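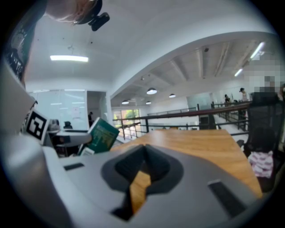
Good evening, and thank you for coming out in November, when it is already dark at four. My talk is about small libraries, and mainly about one question: how does a book find its second reader? Take a green book with a patterned cover. If it stands upright, a person passing by may stop for it. If it lies in a box under the stairs, it can be the best novel in the country and it will wait there for years. I will come back to this, because in Tuominen we made exactly this mistake.

(Wait for the people at the back to sit.)

First, some words about the place. Tuominen is a housing area with 880 flats and one bus line. The town library closed its branch there, and the nearest one is now in Prureck, 14 kilometres away. For a person with a car this is nothing. For a child of ten, or for my neighbour with her bad hip, it is the end of borrowing books.

So we opened a reading room in the old laundry. We asked for donations and we received 1,450 books in one winter. I was very proud of this number. I told it to everybody. Today I think that it was our first problem.

(Pause. Drink water.)

Why a problem? We did not choose. We took tax guides, we took old school books, we took a whole encyclopaedia with the letter M missing. The shelves were full to the ceiling and the visitors looked at them the way one looks at a wall. They came in, they said how nice, and they went home with empty hands.

Then Kátia Leite came to visit us from Mato, the reading club by the harbour. She looked at our shelves for a long time and asked me which book I would give to her. I could not answer. I knew how many we had, but I did not know them.

After her visit we changed 3 things.

One. We removed more than half of the books. This was painful and there were quarrels. Two members still do not greet me in the shop.

Two. We turned the covers to the front. A shelf takes fewer books this way, and at first it looks poor. But people began to pick them up with the hand, to open them, to read the first page standing.

Three. We put a slip of paper in each book, where the reader may write one sentence for the next reader. Some write only 'too long'. This is also useful – I have borrowed several books to see if it was true.

(If there is time, read the slip about the grandmother and the train. If not, go on.)

About money I will be short. Fonska, the bakery on the corner, pays our electricity, and we keep their bread leaflets by the door. The room itself we have from the housing company without rent, on a contract we must renew every year. Please ask me about the contract afterwards if you are starting something similar, I have brought a copy.

I would like to finish with a request. On the table by the coffee there are slips and pencils. Write one sentence about a book you have liked, with the title, and leave it in the bowl. I will take them home to Tuominen.

(Questions. Repeat each one into the microphone.)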